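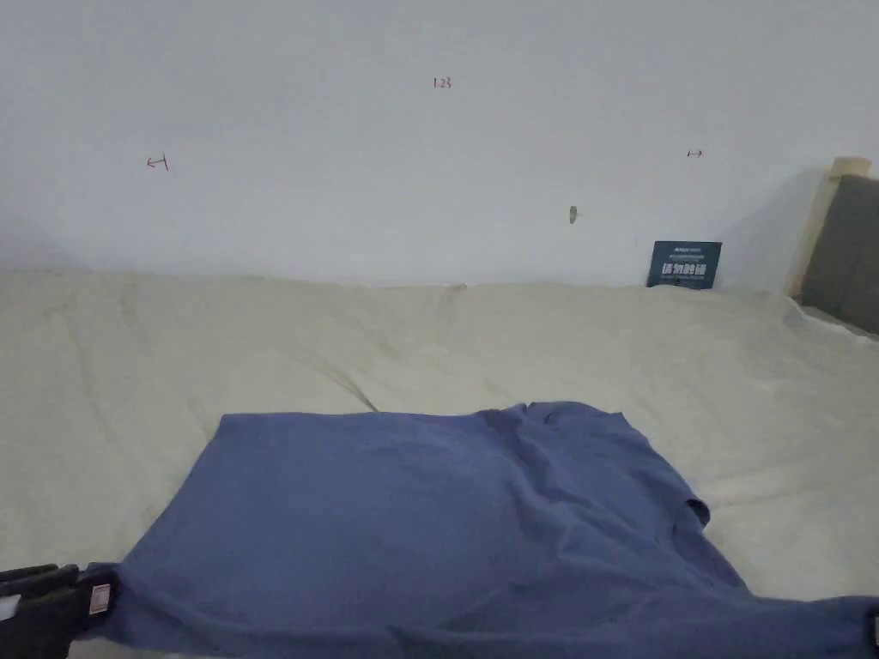 Can the Prorkel method teach a two-armed robot to fold shirts from only 48 demonstrations? Mostly, if the shirts are plain and you have 500 practice folds to spare.

Prorkel is a training recipe from Gisela Godoy and Toon Jacobs at Cernbridge. It learns where to take hold first and how to move second, and the two parts are trained apart. We ran it on short-sleeved shirts against Graledeo, our usual baseline.

Grasp choice is the strong point. Corners were found sooner, and training took 30 hours on one machine. Sleeves are weaker — a curled one still throws it, and the retry routine gives up after 2 goes. Aldana Mansilla raised the limit in the settings file and got little from it.

The notes are clear apart from the calibration chapter. Worth using for flat cloth. For anything with buttons I'd wait for the November release.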